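How to sort a mixed bin without making a bigger mess

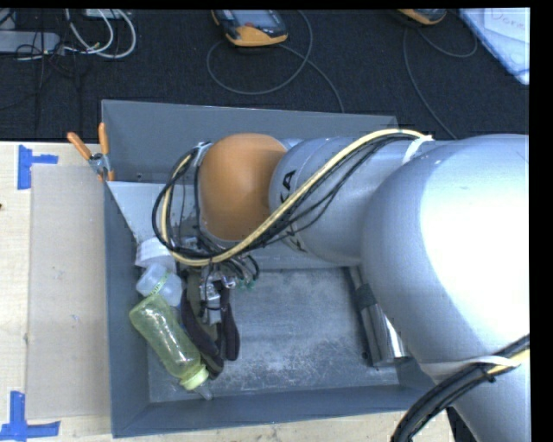

The open gray metal bin on the table, with things in the left part.

By Babita Yadav

In our home in Larport everything small went into one metal bin. Batteries, pegs, keys of old locks, a tube of glue, toys from the children, screws from a shelf which we don't have anymore. When I emptied it the first time I turned it over on the floor, and it took me the whole Saturday to put the things away. I had more than 200 pieces around me and I wanted to cry. Since then I learned to do it on a table and from inside the bin, and it takes one evening.

The method is good for a kitchen drawer or a shoebox also, but I will write as if you have an open bin with low sides.

What you need

An open bin or a deep tray
A table that you can leave occupied for some hours
5 small boxes or bowls, it doesn't matter if they are different
Masking tape and a dark pen
A damp cloth and a dry cloth
One bag for trash

For the small boxes I use the Zostura ones with a flat bottom, from the Naker store on Reuter Street. Before I had yogurt cups. They work, but they fall over when you drop a heavy key inside.

Prepare the table

Take everything off the part of the table where you will work. Wipe it and let it dry. My table is 71 cm high and I can stand at it for one hour, then my back asks for a chair. If your table is lower, better sit from the beginning.

Put the bin in the middle with the long side in front of you. If the bottom is rough metal, lay a towel under it, especially on a wooden table. I have a long scratch from the first year and I see it every morning with my coffee.

If you can choose, have something dark behind the table, a blanket over the chairs for example. Small shiny pieces are easier to find when they roll away. Turn on the lamp also in daytime, but put it a little to the side, so it doesn't shine from the metal into your eyes.

Write the labels before you start

Many people sort first and write the names later. I did so too, and I finished with a box where I didn't know anymore what was my idea. Now I write five labels on tape and stick them to the boxes:

Kitchen
Tools and screws
Paper and pens
Children
Ask somebody

The last one is the most useful. There you put each thing that belongs to another person or that you don't recognize. You are not allowed to think long about it. If you hold a thing in your hand and have no answer after 3 breaths, it goes to "Ask somebody."

Clear one side first

Push all the things to one side of the bin, slowly, with the flat hand. I push to the left and work with the right hand. If you are left-handed, do the opposite. If the bin is too full to push, take out the biggest things first and lay them on the table behind it.

The free side is your working place. You pull one thing over, look at it, and then it goes to its box. It sounds slow. For me it is faster than to dig, because when you dig, the small pieces go always to the bottom and you meet them again at the end, all together.

Take from the top

Pick up what lies on top and is not under something else. Don't pull on a thing that is stuck below the others. With strings and chargers this makes a knot, and with glass it can be dangerous. When two things are hooked together, lift both, put them on the free side and separate them there.

Look before you put your fingers between the things. Needles, razor blades and broken pieces like to lie flat. If you know that there are sharp things in your bin, wear thin garden gloves. Thick ones are not good, you can't feel a coin with them.

Soft and round things come out with a light hold. I say this because my son pressed an old tube of paint very strongly, and we had blue on the ceiling.

What to do with doubles

You will find doubles. I had four tape measures. Put them next to each other on the table, not in the boxes, and decide when the bin is empty. Then you can compare them and keep the best. If you decide during the sorting, you will throw away the good one and find the broken one ten minutes later.

Batteries need extra care. Cover the ends of the loose ones with a small piece of tape and keep them away from keys and coins. Bring the old ones to a collection point, please don't put them in the trash bag.

Clean the bin

When there is only dust and crumbs, carry the bin to the sink or to the balcony and turn it over. Look at the dust one time before it goes away, I found an earring like this. Wipe inside with the damp cloth, then immediately with the dry one, also in the corners. Metal that stays wet in the corners gets rust, and rust makes spots on everything you put in later.

If the bin smells of old oil, a little dish soap on the cloth is enough.

Put the things away the same evening

Carry the boxes one by one to the room where they belong. Don't put them in the hallway "for tomorrow." In my home tomorrow was three weeks.

The box "Ask somebody" stays on the table during dinner. Everybody must take their things out or say that they don't want them. What is left goes back in the clean bin, and it is usually only a few pieces.

How often

I do it in March, when we take out the bicycles and look for the pump valves, and one more time before winter. Between these times everybody may throw in what they want. I tried to make it forbidden and then the small things were lying on the windowsills instead.

If your bin has many screws, sort them by length on another day. It is a different work and it needs a muffin pan, a magnet and a radio.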